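How Does a Funicular Climb a Hill?

Imagine you've just arrived in Varkport with your family, and the old castle is way up at the top of a really steep hill. Your legs are already tired! Luckily there's a funicular (say it like this: few-NIK-yoo-lar), and it's one of the best rides a traveler can take.

A funicular is a railroad for hills that are too steep for ordinary trains. It has 2 cars joined by one long, strong cable that loops around a big wheel at the top. When one car rolls down, it helps pull the other one up, a bit like a seesaw! A motor turns the wheel, but it doesn't have to work very hard, as the cars nearly balance each other. 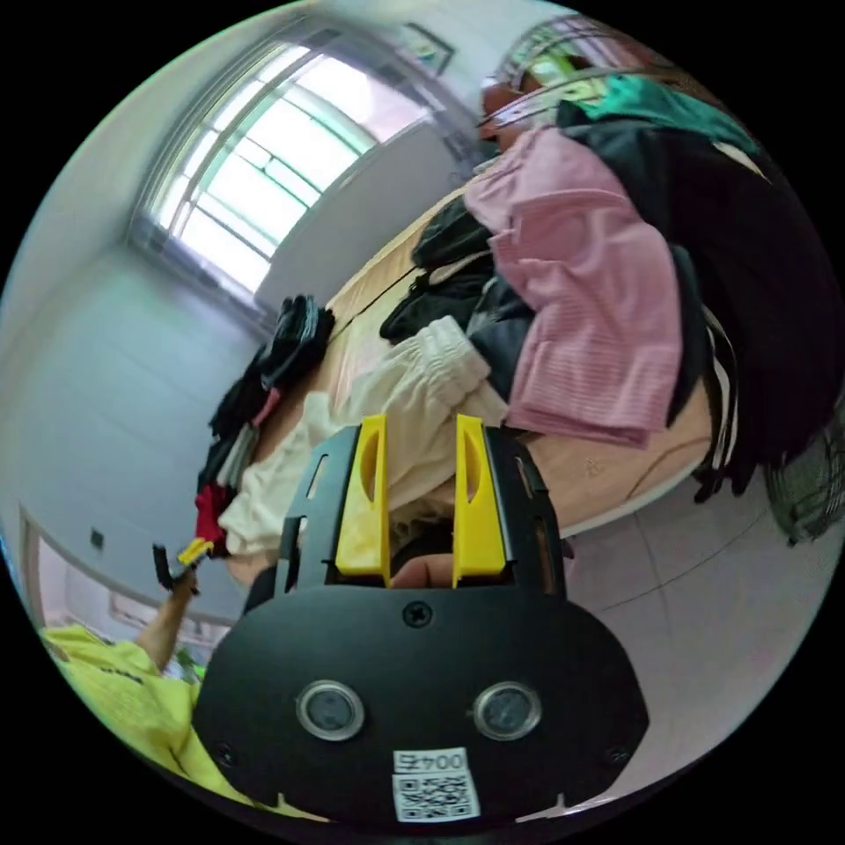
Zoia Ostapchuk wants to know why the cars don't bump into each other in the middle, and what a great question that is! Most of the way there may be just one track, but halfway up it splits in two, so each car has its own side to pass on. Get your waving hand ready!

The Varkport line is 536 feet long, and the seats are built like stairs so that everybody sits level (even on the steepest part). There are brakes on the cars too, ready to grab the rails if they're ever needed.

Want the best view? Head for the lowest window on the way up and watch the rooftops shrink!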